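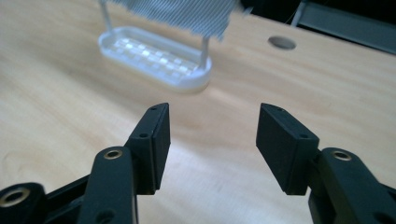

Mesa Andia, tablero de madera clara

Llevaba mucho tiempo queriendo tener esta mesa en la tienda y por fin la tengo (¡y en casa también, que conste!). Soy Sudheer Varma, y si ya me has comprado algo sabes que solo escribo largo cuando una cosa me gusta. Con la Andia voy a escribir largo.

Lo primero es el tablero. Es de un rubio pálido, con la veta fina, un poco más oscura que el fondo, que en unas zonas va casi recta y en otras se curva suavemente. Según cómo le dé la luz tira más a miel o se queda casi en crema, y a mí eso me encanta, porque por la mañana en mi cocina parece una mesa y a las siete de la tarde parece otra. El acabado es liso, con un brillo suave. No es un barniz de espejo, de esos en los que ves la lámpara entera reflejada mientras comes.

Medidas y demás

Largo: 118 cm
Ancho: 60 cm
Grosor del tablero: 2 cm
Color: madera clara
Acabado: barniz satinado al agua
Patas: desmontables, con tacos de fieltro
Montaje: llave incluida en la caja

Con esas medidas cabe contra la pared en una cocina estrecha y comen dos personas a gusto, o tres si se llevan bien. Yo la uso además para planchar camisas con una manta encima, para envolver los pedidos pequeños y para dejar el correo que no quiero abrir. También la he probado de escritorio y le falta algo de fondo si tienes una pantalla grande, así que para eso te recomendaría mejor la Kamath, que es su hermana ancha.

La limpieza del día a día

Un paño que no rasque, apenas humedecido, y luego otro seco. Ya está. Me he aficionado a los grises de tejido en relieve, esos con un dibujo de rombos pequeñitos y el borde cortado en zigzag, porque recogen muy bien las migas y no sueltan pelusa. Pasa el paño en el sentido de la veta, sobre todo si la mesa está al lado de una ventana (a contraluz se nota todo, hasta lo que no hay). Nada de estropajo verde, por favor, y tampoco amoniaco ni lejía. Si se te cae aceite, una gota de jabón de platos en agua tibia y a secar enseguida.
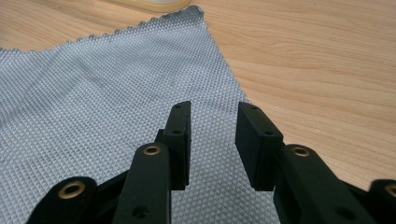 ¿Puedo dejar una bayeta mojada encima del tablero toda la noche?

Mejor escúrrela y cuélgala. El barniz aguanta salpicaduras y vasos fríos durante la comida, pero la humedad parada durante horas acaba dejando cerco en cualquier madera clara. Si ya te ha pasado, deja secar la zona un par de días antes de ponerte a frotar, que muchas marcas se van solas.

Montaje

La monté yo solo en una tarde con la radio puesta, y fui lento porque me puse a leer las instrucciones enteras. Pon el tablero boca abajo sobre una alfombra o el propio cartón de la caja, presenta las cuatro patas con los tornillos flojos y aprieta al final, en diagonal. Cuando le des la vuelta, pide ayuda y agarradla por los lados largos. Si cojea, gira el tope regulable de la pata que baile hasta que se calle.

Un aviso sobre el tono: cada tablero trae su dibujo. Unos salen con rayas más marcadas, otros casi lisos, y el color se calienta un poco con los meses de sol. Si vas a poner un mantel fijo, muévelo de vez en cuando para que no te quede un rectángulo más claro en el centro. 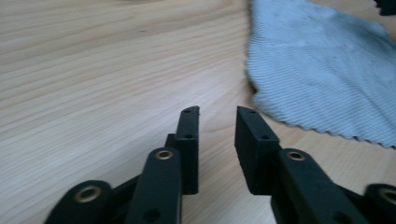
¿Qué hago si se me raya?

Para los roces finos basta con el lápiz retocador claro de Zendodell, que vendo aparte: se aplica siguiendo la veta, se esperan unos minutos y se quita lo que sobra con un trapo suave. Un arañazo hondo ya pide lijar y barnizar ese trozo, y ahí prefiero que me escribas antes con una foto y lo miramos juntos.

Envío y recogida

Si vives por Hedville puedes pasar a buscarla por la tienda y te ayudo a cargarla; con los asientos traseros abatidos entra en casi cualquier coche. Para el resto la mando en una sola caja, con cantoneras en las esquinas. Revisa el cartón antes de firmar y, si ves un golpe, apúntalo en el albarán.

La siguiente tanda llega en noviembre y se puede reservar ya desde esta misma página. ¡Dime en las notas del pedido si la prefieres con la veta más marcada o más tranquila y te la busco en el almacén!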